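viernes, 2 de agosto de 2019

Escribo deprisa, que mañana madrugo. Día largo. Por la mañana reunión con Eusebio Montes por las normas de paso por puertas, otra vez. Llevamos desde que me mudé a Durnville discutiendo lo mismo y por fin hay texto. Casi.

Lo que quedó (lo apunto aquí porque el acta la hace él y la hace a su manera):

Antes de cruzar un umbral, parada completa. 5 segundos. Eusebio quería menos, yo más, nos quedamos en 5.
Pinzas abiertas y vacías al pasar, salvo que la tarea sea justo llevar algo. En ese caso se anota antes, no después.
Brazos hacia delante, nunca abiertos a los lados. Los codos son los que se comen los marcos.
Habitación oscura al otro lado = se entra a velocidad mínima. Aunque el mapa diga que está libre. Sobre todo si el mapa dice que está libre.
Nada de dar por bueno un ensayo con objetos flotando. Si algo flota, se apunta, se arregla la escena y se repite entero.

Esto último lo peleé yo. En Garkmont dejaban pasar esas cosas «porque no afectan a la trayectoria» y luego nadie sabía qué ensayos valían. 204 pasadas en el informe y ni una nota sobre el estado de la escena. Así no.

Comida mala, el bocadillo de siempre. Llamó mi hermana, no pude cogerlo — llamarla el domingo sin falta.

Por la tarde, simulador. Puerta 21 de la lista Soltesero. Me gusta poco cómo queda la vista inclinada, cuesta leer distancias, y la norma no dice nada de la cámara. Debería. Propuesta mía para septiembre: horizonte nivelado o, si no se puede, que conste el ángulo en la ficha. Eusebio dice que eso es estética. No es estética, si el que revisa no sabe dónde está el suelo no revisa nada.

También sigue pendiente lo del ensayo físico. Él quiere 100 pasadas limpias en simulación antes de tocar una puerta de verdad. Me parece bien el número, lo que no me parece bien es que «limpia» no esté definido en ningun sitio. Mirar cómo lo redactó Ragab en su borrador, creo que tenía un párrafo decente. Pedírselo.

Me duele la espalda. La silla nueva no llega. Pego la captura y a dormir, mañana reviso la ficha con calama.
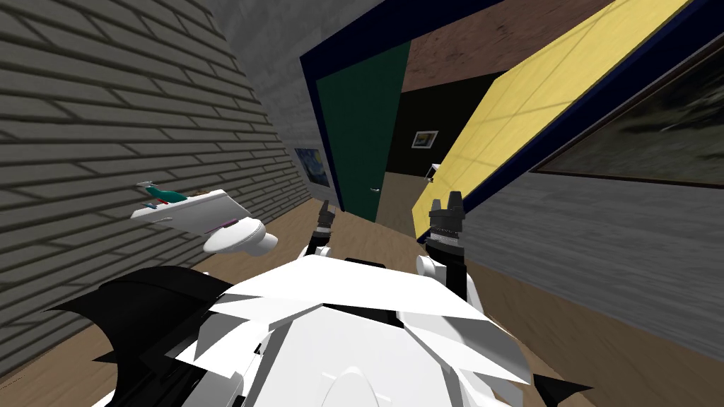 Simulador, puerta verde abierta, pinzas abiertas y sin carga. Objeto blanco flotando a la izquierda: anotar.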